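ZODURIX HAND DEMONSTRATION — PRE-SESSION CHECK
Task: takeout order packing (open bag, load cups, add straws and napkins)
Checked by: Ffion Lougher
Month: April

1. Head camera mount tight, no play — OK
2. Both hands in view through the full reach — OK. Keep elbows low.
3. Sleeves clear of wrists — OK
4. Clock offset, camera to Skorance logger: limit 5 ms, read 2 ms — OK
5. Task script loaded, revision 406 — OK
6. Free storage: 480 GB — OK

Work at hand: opening bags at the round tables, handling sealed cups at the counter.
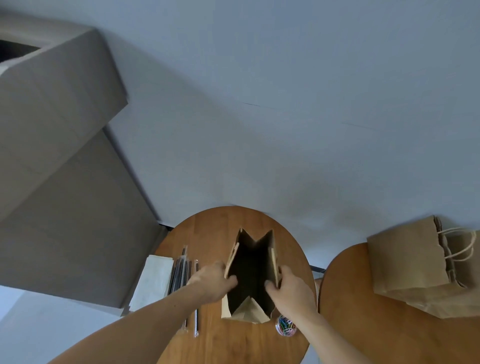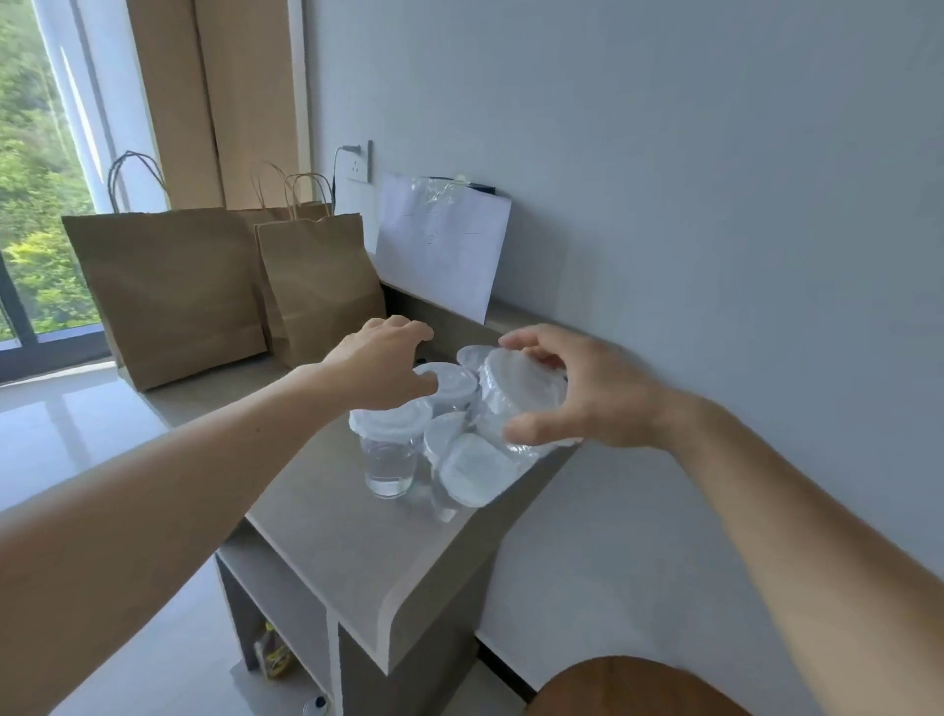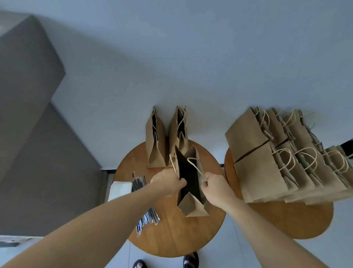 7. Bag opened with two hands, one on each side — OK. The Bevan gripper has no match for a curled finger grip. Pinch the rim where possible.
8. Cup lids sealed before handling — OK. Reject any cup with a lifted film.
9. Pause at start and end of each episode — FAIL. Two episodes ran together at 2946. Split by hand before upload.
10. Failed grasps kept and tagged — OK. Do not delete them.
11. Remote control station (Itlow), stop button tested from both seats — OK
12. Remote arm speed limit set to training value — NOT CHECKED, station in use. Check before the afternoon run.

Result: pass for hand demonstration. Remote control on hold until item 12 is closed — F. Lougher to sign.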